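Desk duty: the Fandden picking kit under review

Small parts are where most low-cost picking kits come unstuck. A carton presents flat faces and square corners to a gripper. A soft toy, a tangle of chain or a bundle of packaging presents neither, and a machine that performs well on a sales stand can spend a whole shift failing to close on the same object.

Fandden's new desktop kit is sold on the claim that it copes with this kind of work. It consists of a light arm, a two-finger gripper, a small wrist camera and a year's licence for Fludivlow, the control software written by Zou. The UK distributor is Prodavico, which charges £4,000 for the set, excluding VAT and delivery. The intended buyers are returns desks, repair counters and small fulfilment rooms that handle mixed goods in modest numbers.

Installation took around 3 hours. The base clamps to any desk edge of suitable thickness and needs one mains socket and one network port. We set it up at an ordinary office workstation and left the desk as it normally is, with the usual equipment and packaging on it. Fandden's manual asks for a clear radius of 280 millimetres from the centre of the base. We kept to that figure for the calibration and ignored it afterwards. 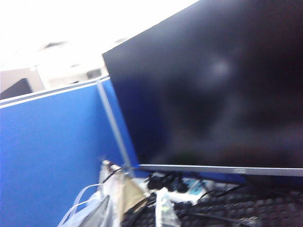
Calibration is the weakest part of the package. Fludivlow asks the operator to move the arm by hand through a set of poses and to confirm each one on a computer. The joints are stiff in this mode, and the confirmation window closes without warning if the operator takes too long. Two of our attempts had to be started again from the first pose. Once complete, the calibration held for the rest of the trial, including after the arm had been unclamped and put back in the same position.

Glossy surfaces need some care. The wrist camera has automatic exposure with no manual override in the standard licence, and it reacts slowly when the arm turns from a dark surface to a bright one. Fludivlow lets the user set a pause before each grasp to allow the picture to settle. The default is too short under strong ceiling lights. Lengthening it cured most of our missed detections, at a cost in cycle time that a returns desk could probably accept.

Items are taught by demonstration. The operator guides the gripper to the object, closes it, lifts and sets down, and the software builds a grasp from the recording. Rigid items were learned quickly. Soft ones needed more passes, and anything with a loose metal fitting needed more again. A plush keychain is a fair test of the method – the toy body deforms under the fingers, while the split ring and chain hang wherever they please and give bright reflections from most angles.
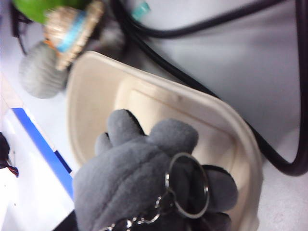 From the Workshop Automation Desk

Grasping by the toy body was the more dependable approach. Fludivlow tended to favour the ring when left to choose for itself, presumably on account of its clear outline, and the fingers then closed on too little metal to hold. Marking the ring as an excluded area in the item editor solved this. The editor is well laid out, although exclusions must be redrawn for each new item and cannot be copied across.

Cable routing deserves attention before purchase. The supplied lead is thick and leaves the base at the rear, and there are no clips in the box. On a shared desk it should be tied down well outside the working area.

Prodavico supports the kit by telephone and email. Spare finger pads are stocked in the UK, and replacement takes a single hex key. The licence renews annually, and teaching new items is disabled if it lapses. Items already taught will continue to run.

An update to Fludivlow with manual exposure control is due in April. Buyers working under bright lighting should wait for it.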